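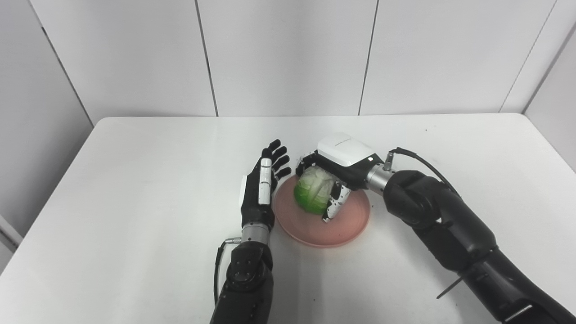
*Pink plate on the white table, Tekach site.*

**Ticket:** label printer drops jobs after idle
**Opened:** May 13, 2021
**Site:** Tekach, packing office
**Status:** closed, monitoring

**Reported**
Jobs sent from Flarska to the Trillus label printer stay in the queue after a long idle period. The printer shows ready. Power cycling clears the queue, sometimes with duplicate labels.

**Checked**
- Cable and switch port swapped. No change.
- Test page from the printer menu prints fine.
- Ping from the print server fails once the printer has been idle for 11 minutes. Replies return after a power cycle.
- Same fault with a 2-label job and a 200-label job, so job size is ruled out.

**Cause**
Sleep mode was turned on by the firmware update in November. In sleep the network card drops its address and does not ask for it again on wake. The Bianchini office has the same model on the older firmware – no fault there.

**Fix**
1. Sleep timer set to Off under Power.
2. Fixed address set on the printer, old lease removed.
3. Queue cleared and port recreated on the print server.

Left idle overnight, then sent 7 single-label jobs. All printed, no duplicates.

**Open**
Firmware rollback not done. Reopen this ticket if the sleep timer resets after a power cut.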